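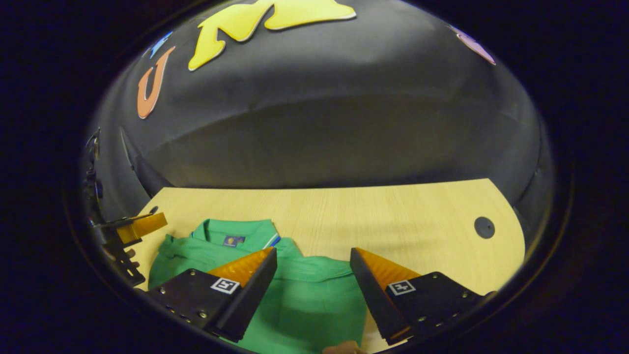

Asked by Kekeli Gyamfi in Work and Jobs, September, 3 answers

Folding bench at our returns center is going part automated. What happens to the people on it?

I work at the Milmont returns center, mostly polos and T-shirts. There are 12 of us on folding. Since September a few of us spend part of the shift folding with hand-held grippers so that the folds can be used to teach a robot arm. The green polo is from my table. Management says no jobs will go but won't say what the jobs will be. I'm also slower with the grippers than with my hands and my rate still gets posted. Has anyone been through this?

Answer from Wekesa Tanui (marked helpful by 9 people)

We went through it at Hasora two years ago. The arms took plain T-shirts first. Polos came much later and collars still get sent back to a person. Nobody on my line was let go, but when people left they weren't replaced, and we went from 24 folders to a smaller crew that also does inspection and clears jams.

The work is different. You stand less in one spot and you watch more. Some people liked it. I miss being able to get into a rhythm, and the arm stops whenever a shirt comes in inside out.

On your rate, ask for gripper hours to be logged under a separate code. Ours were counted as normal folding for the first month and people lost bonus over it. Our lead, Beatrice Kimaro, got it fixed by taking the shift sheets to payroll. Keep your own copy of your hours.

Answer from Bakari Lyimo

Robots can't fold for anything, I wouldn't worry.

Answer from Elibariki Muriithi

I'm a shift supervisor, different company. Get the "no jobs will go" part in writing with an end date on it. Ask who gets trained on the arm and whether that pays a higher grade. At my site it did, but only for the people who asked before the postings closed.

Also ask for breaks from the grippers. My folders had sore thumbs after roughly a week and we moved to swapping every hour.

Comment from Kekeli Gyamfi: Thanks. Didn't know about the separate code, will ask payroll.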